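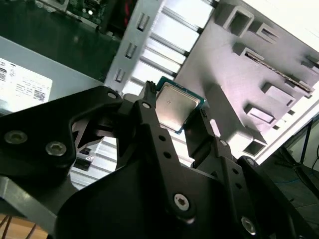
## March, late evening

What a good day! I've wanted a proper day with the insides of a desktop for weeks, and today I finally got one. I've read so much about processors and sockets that I could probably recite it in my sleep, but reading isn't the same as having a whole tower open on the table and all the time in the world to look at it.

I got to the Verbeke building before eight with a thermos and a cheese roll, and had cleared my messages by half past. There was one from Prolilard about the cable order (still delayed, now until April, sigh), and then I could get on with the fun part.

I love processors. There, I've written it down. So much goes on under that plain square lid, and then there's the thin green border peeking out, like the crust on a pie. I remember the first one I ever saw outside a computer, when I was a kid in 2000. I was allowed to hold it for as long as it took to say "careful," and I think I've been a bit in love ever since.

### The tower

It's a lovely ordinary one, black outside and gray metal inside, the kind that used to sit under every desk in every office I ever worked in. I laid it out in my head like a little town before lunch. Power supply up at the top, the board below, memory slots right beside the socket, and then the drives over on their own side of the river. I like the colored plastic bits best! Somebody at a drawing board decided that the parts your fingers are meant to find should be blue, and years later it still helps. I wish my kitchen cupboards worked that way.

The wires are another matter. I find them beautiful in a messy way, all that orange and red and black going off together, but I do catch myself wanting to comb them. I wrote "cable ties!!" in the margin of the notebook and will probably forget again. The Jevis catalog has a bag of them on page 149 and I've had that page folded over since January.
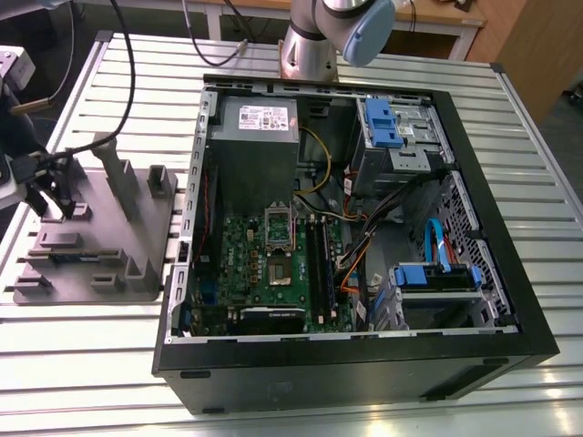 *The open tower, with the bracket up over the empty socket.*

I could look at that little square socket all day. It seems such a small place for the thing that does all the thinking. The lesson I keep repeating to myself is to go slowly around it – check the corner mark, hold the chip by its edges, straight down, no pushing. I practiced the words out loud on the walk to the bus stop this morning and got a look from a man with a dog.

Lunch was the cheese roll and half of yesterday's plum cake, eaten in the hallway (no crumbs near a motherboard, my one strict rule). It rained hard for a while and then the sun came in so strongly that I had to move my chair.

### The gray board

I have to put down how much I like this one. It's flat gray plastic, made up like a motherboard with everything simplified: brackets, a raised frame for the chip, a big square block, and a long slot low down with blue in the middle of it. It's a motherboard the way a child's drawing of a house is a house, and I mean that as praise. All the tiny parts that make my eyes swim are gone and you're left with the places where things go.

A chip in that frame looks completely at home, too. I'd half expected a real one to look silly surrounded by all that plain plastic, but it gives the board a bit of sparkle. I want one for my shelf at home, next to the Zonulard radio and the fern.

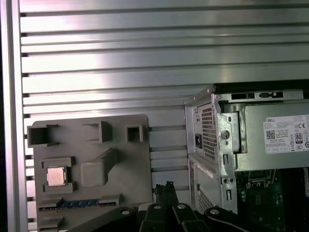
### Things to remember

- Ask Prolilard again about the cables, politely, and then less politely.
- Cable ties. Jevis, page 149. Do it before bed!
- Bring the soft brush for dust. The old toothbrush is too stiff.
- Read up on the different socket brackets. I keep mixing up which way the levers go on the older ones.
- The Dell power supply: look up how the bracket comes out, I'd like to understand those folded edges.
- The locker code is 1229 again. Stop trying the old one.

### Later

Home at 7, soup, feet up. I got the notebook out to copy today's page neatly and ended up drawing the inside of the tower from memory instead. I got the power supply and the slots right, and then gave the drive cage far too much room, so the optical drive had to go up the side of the paper. I'm keeping the drawing anyway. Tomorrow I'll take colored pencils along, mostly for the blue bits.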